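Let the toy kitchen be a mess

28th November, and the lists have started. Best play kitchens, best wooden play kitchens, best play kitchens that won't ruin your lounge. I read 14 of them over a cold tea and every single one had the same photo. Beige cups. Beige bread. A little linen apron on a hook, which no child has ever hung up.

I want to argue for the other sort. Bright, mismatched, a bit silly.

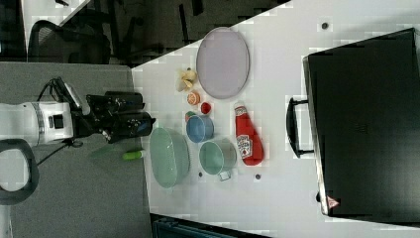
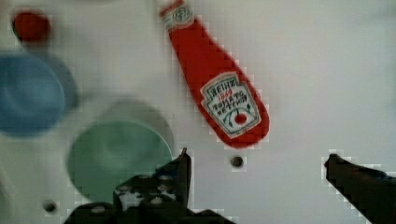 My case is about colour first, because colour is how small children sort the world before they've got the words for it. A two-year-old doesn't say "pass me the condiment". She says red one. And you can't play red one with a set where everything is oatmeal. Look at the plush ketchup bottle, tomato red with a proper label on its front, and the blue bowl near it. Then the lavender plate in the first photo, with an orange slice and something small and yellow that could be a banana. Nothing matches. Good. You could play for an hour with that and never once need a grown-up to tell you what goes with what.

The Plornell catalogue, which comes through my door whether I like it or not, calls its new range "calm". Calm for who? I don't remember wanting calm at three. I remember wanting to feed my nan soup made of buttons.

Second thing - softness. People are snobbish about fabric food. They say it gets grubby, and it does, and then you wash it. But a soft bottle can be squeezed and thrown and sat on, and taken to bed. Try taking a wooden leek to bed. My friend Chie Hamada runs a playgroup in Wavisville and the fabric things are always the first out of the box there, and the last to go back. The wooden eggs sit there looking lovely.

Third, and this is where I fall out with people, sets. Don't buy sets. The Devier one has 40 pieces in a tray, each with its own shaped hole, so tidying up becomes a puzzle with a wrong answer. Lose the aubergine and there's an aubergine shaped gap staring at you til January and well beyond. A heap of odds and ends can't be incomplete. One bowl from a jumble sale, a plate out of a picnic hamper, whatever fruit survived the cousins. Chuck it all on the table and leave it in a heap.

Renji Ueda wrote in to say I'm being unfair, that a tidy shelf with a few well chosen things helps a child settle. He has a point about the few. I've seen bedrooms with 600 bits of plastic in them and a kid standing in the middle, bored stiff. So yes, fewer. I'd go for 15 things, maybe less, and swap them about when interest drops. But few doesn't have to mean tasteful. Fifteen loud things is still few.

And price, quickly. The Rivas kitchen is lovely, I've stroked it in the shop, I know. It costs more than my acutal cooker did. A low table does the same job. A chair does it. The bottom step of the stairs did it for both of mine, and they ran a café there for most of one winter, terrible service, everything came with ketchup.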